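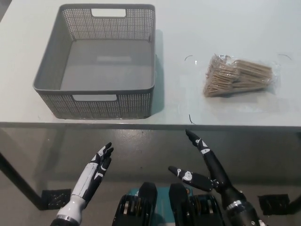 Search this site Search Go

March
By the Nimlow Technical Staff
5 minute read

About Nimlow and the Latudik Cell

Nimlow is an independent engineering company located in Bistness. The company sets up, maintains and repairs small robotic handling cells for customers who pack household and food service goods. Its own working cell, known as Latudik, occupies the ground floor of the Texier Building and is used for development, for staff training and for testing every procedure before it is given to a customer.

The Latudik cell consists of a two-handed robot and a white table. Its standard work is the handling of light packaged items into and out of open baskets. Wooden sticks in clear bags are among the regular items, together with paper napkins, sponges and boxed goods. The company selected these goods for their ordinary character. A clear bag changes shape when it is touched, reflects the overhead lights and seldom lies the same way two times in a row. A cell that is poorly adjusted will show its faults on such a bag well before it shows them on a box.

Our History

Nimlow began as a repair service. In its first years the company had no cell of its own, and its technicians worked entirely at customer sites, usually at night and usually on machines that other firms had installed. Many of the faults they met could be traced to the original setup: a table that had moved a little, a cable fastened too tightly at the wrist, a hand put back into service without a proper check. The written setup procedure that the company uses now was started as a set of notes on those visits.

The Latudik cell was established so that the procedure could be tried under one roof by the same people who write it. It has been taken down and rebuilt on several occasions, once following a water leak in the Texier Building and otherwise by choice. Each rebuild is carried out from the written procedure alone, and any step that cannot be followed as written is corrected before the next one.

How the Cell Is Set Up

Setup starts at the floor. The table is placed first and leveled at its feet, and the position of each foot pad is recorded against the reference marks in the cell drawing. The robot is then brought to the front edge of the table and its standing position is set. Technicians do not adjust the robot to suit a table that is out of place. The table is moved back to its recorded position, and the robot is checked against it again.

The hands are examined next. Every finger is opened and closed singly, then together with the others, and the technician listens for rubbing at the joints. The thumb of each hand is checked in a separate step. A thumb that stops slightly short of its closed position may still hold a box securely and will drop a thin bag, and this fault accounts for a large share of the service calls the company receives.

The cameras are adjusted with the room lights on and the window blinds closed. The pale tabletop gives good contrast with most goods, though it can be brighter than the cameras prefer, and exposure is therefore set on the bare surface of the table before any goods are laid out. The basket and the test item are put down afterward, with the basket to the left and the item to the right. The gray baskets have perforated walls and a cutout handle at each end, and the setup file holds separate approach positions for the rim and for the handles.

A complete setup is finished when three consecutive test runs have been accepted and signed for by two technicians. If any run is refused, the count begins again.
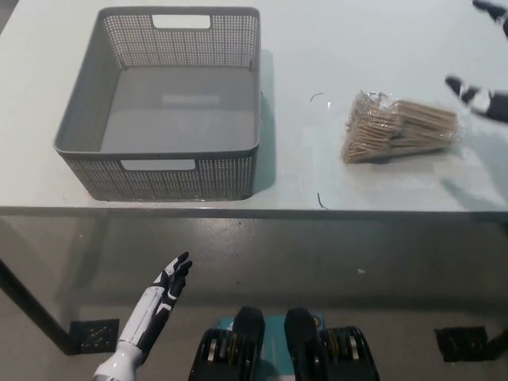 Why are the hands checked before the cameras?
A camera can only be adjusted reliably when the hands in its view reach the positions the control software reports. If a finger is out of adjustment, the camera settings will be made to match the wrong position and will have to be repeated after the finger is repaired.

Daily and Periodic Care

The cell is inspected at 7:30 a.m. on each working day. The inspection covers the tabletop, the baskets, both hands, the forearm bands and the emergency stop. Surfaces are wiped with a dry cloth. Liquid cleaners are kept away from the hands, where they can carry dust into the finger joints and leave it there.

Baskets are inspected along the rim and around the handle openings. A small crack in either place will catch a fingertip, and a cracked basket is withdrawn from the cell even when it would still be perfectly serviceable on a shelf. Bags of test goods are replaced when the plastic has become soft from handling.

Longer inspections are held at planned intervals and require the cell to be shut down. Covers are removed, cable runs are examined over their full length, and fasteners are tightened in the order printed on the work sheet. The cell log now contains 1,349 entries, the earliest of which were copied from paper. Entries are never deleted. A mistaken entry is marked as corrected and left in place beside the new one.

Repairs

Repairs are made at the bench whenever a part can be removed from the cell. A hand is taken off at the wrist as a complete unit and a spare is fitted, which allows work to go on while the original is opened. The spare is subject to the same checks as a new hand, and no setting is copied over from the hand it replaces.

Technicians are asked to find the cause of a fault before ordering parts. In the case of a finger that fails to close, the cable is checked first, the joint second and the motor last. Work on the control cabinet is restricted to staff who hold the company's electrical authorization. After any repair, however minor, the test runs described above are performed in full.

Training

Every technician who joins Nimlow spends the first 18 weeks of employment assigned to the Latudik cell. New staff begin with cleaning and inspection, go on to table and camera work, and are then shown how to remove and refit a hand. Visits to customer sites follow only when the trainee has carried out one full rebuild under supervision.

Customer staff may also be trained at the Texier Building. Places are limited by the size of the room. Customers are encouraged to bring samples of their own goods, including any that have caused difficulty, and these are run in the cell during the course.

Visits and Inquiries

The Latudik cell may be viewed by appointment. Visitors are received at the main entrance of the Texier Building and are accompanied at all times while the robot is powered. Loose scarves and lanyards must be left at reception. Inquiries about setup, service agreements and training should be sent to the Nimlow office in Bistness, with a short description of the goods to be handled and a drawing of the available floor space.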